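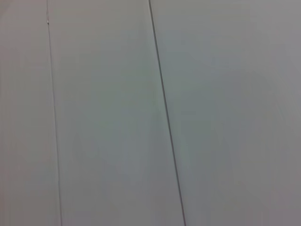 Gray panels, close. Two seams, the right one darker than the left.

Walls and Panels: The Back Room in Skunport

Welcome to the seventh page of my gallery. The earlier pages were about doors, stairs and window handles, and this one is about walls. I know that a wall is not the first thing people want to look at, but I have spent most of July with this one and I have become fond of it.

The room is at the back of a small building in Skunport, on the ground floor. Before us it was a store for paint and rope, and before that I could not find out. The plaster was in poor condition, so we decided to cover it with flat sheets and leave the joints open. By open I mean that there is no strip over the joint and no filler in it. You see where one sheet ends and the next one begins. Many people asked me if we will cover the joints later. No, we will not.

For the moment there is one picture on this page. The other places for pictures have only their text, which I wrote first, as I always do. Please read them as notes, and come back when the page is full.

The color

In the picture it is a pale gray, a little cold, with some blue in it and a very small amount of green. I wanted this. The list from Proltier has many grays and I took home 3 samples, which I kept on a chair for two weeks. In the morning all of them looked the same to me. At four in the afternoon one looked pink, and I gave that one back to the shop. The number of the gray that we chose is 781. If you order it, please ask for matte, as the shiny one with the same number is a different color to my eyes.

The seams

The two lines do not have the same character. The left one is very fine and it looks a little double, with a lighter edge next to the dark groove, like a small step between the sheets. The right one is almost black, and it is thicker in the upper part. I like the right one better. A friend who does this work as his profession prefers the left one and says the right one is too open. We did not agree and we still drink coffee together.

The small speck

Near the top of the left seam there is a tiny light point. I saw it only when I made the picture large on my screen. It could be a bit of dust, or the head of something small. I have written it on my list for the next visit, between "buy sandpaper" and "measure the door again".

Notes for the pictures that will follow

The corner by the door. It took us the longest time of everything in the room. The old wall is not straight there, and the sheet had to be cut 3 times. The first two pieces are now shelves in my kitchen, so they were not lost.

The long wall. It is 193 inches from the corner to the window. I write the number here for those who sent me messages about the size of the room. With this length you must think well about where the joints will fall. We started from the window and went toward the corner, and the narrow piece came at the end, behind the place for the cupboard.

The edge at the floor. We left a gap and put no baseboard. It is easy to clean with a flat brush, but coins and screws roll under it and stay there. If I did the room again, I would make this gap smaller.

The light switch. It is an old model from Manetti that was already in the room, cream colored, with a hard click. I could not throw it away. Next to the new gray it looks a bit yellow and I have decided that this is nice.

The ceiling line. Here the gray stops and the white begins. The tape took some of the white with it when we removed it, and I repaired it with a small brush, standing on a ladder, for one whole evening. I think you can see the place if you know where it is – I will not tell you.

The table. It will be the only big piece of furniture. It comes from Kontogiannis, the secondhand store beside the harbor, and it has been waiting there since spring with a paper note on it. They have been very patient with me.

Some words about cleaning

Several visitors of this page wrote to ask if a matte wall gets dirty quickly. My experience is short, but I can say this much. A soft cloth with warm water is enough for finger marks. Do not rub in circles, or you will get a shiny spot and you will see it every evening when the lamp is on. For the joints I use a dry paintbrush, a cheap one, from the top to the bottom. I do it once a month and it takes less time than making tea.

A mark from a pencil is more difficult. I tried a white eraser, first in a corner behind the door, and it was good. The pink eraser was not good.

About using my pictures

You may use the pictures from this gallery for your own home projects, for school, or to show to your builder. If you put them on another page, please write the name of the gallery and the town. For printing in a magazine, write to me first. I answer slowly in summer, but I answer.

The next page will be about hooks and nails. I have already 7 pictures for it, and two of them are sharp.

Back to the list of galleries
Page 6: Window handles
Page 8: Hooks and nails (in preparation)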